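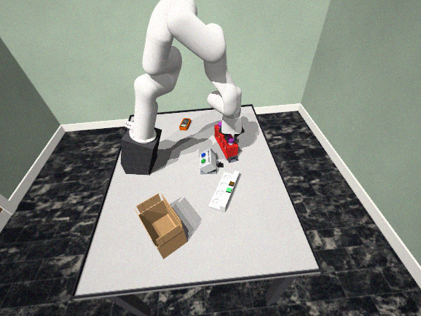 Plomencombe Film Society – Features

I've had a soft spot for films set on ferries ever since I was sick on one aged nine, so I went into The Long Crossing to Zellier wanting to love it. I nearly did! For 43 minutes I was sitting forward in my seat with a bag of wine gums going warm in my lap, and then the boat docked and the thing fell to bits.

Let me back up. The set-up is lovely. A retired piano tuner called Eren gets on the night boat to the island of Zellier with one suitcase and a birdcage with a cloth over it, and for most of the first act we don't find out if there's a bird. He eats soup. He loses at cards to a lorry driver. A girl of maybe twelve follows him round the deck asking what's in the cage, and he gives her a different answer every time (a clock, a wig, his brother). That's more or less the plot, and I could have watched another hour of it.

What makes it work is the sound. You get the engine all the time, a low sort of grumble under every conversation, and when two people stop talking it seems to get louder. I saw it in our usual hall with the slightly dodgy left speaker and it still made the back of my neck prickle. There's hardly any music either, just somebody's radio through a cabin wall, and I kept straining to work out the tune.

Then we get to Zellier, and the film remembers it's supposed to be about something. There's a factory closing. There's a daughter who hasn't spoken to Eren for 18 years, and she's given a great long speech on a harbour wall explaining exactly why, in case any of us had dozed off. The lorry driver comes back for a fight that made no sense to me or to either of the people I walked home with. I don't mind a film being angry about factories, I'd just like it to trust me a bit after being so patient on the boat. 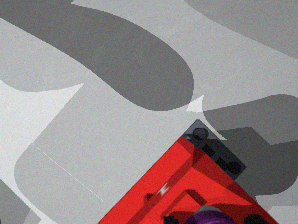
I should say the daughter is very well played all the same. She does a thing with a tea towel during the kitchen argument, folding it smaller and smaller, that told me more than the harbour wall did. And the last shot is a beauty, even if it arrives ten minutes after I'd started feeling for my coat.

It reminded me a lot of Grustitz, which we showed last December to the coldest audience in our history (the boiler, don't ask). That one also starts as a small comedy about strangers stuck together, in its case on a snowed-in railway platform, but it never leaves the platform. You learn about the town from what people complain about. If you missed it, do track it down, and take a blanket.

Anyway, opinion on the night was split. I'd have given The Long Crossing seven out of ten at the interval and five at the end, so call it a six with a very good ferry in it. It runs to two hours dead and the subtitles are nice and big.

We're screening it once more at 7.30 in the main hall, doors at seven, and there are 19 seats left out of 214 as I write, so it's clearly found its crowd with or without me. Stay for the credits if you come, as that's where you finally find out about the bird.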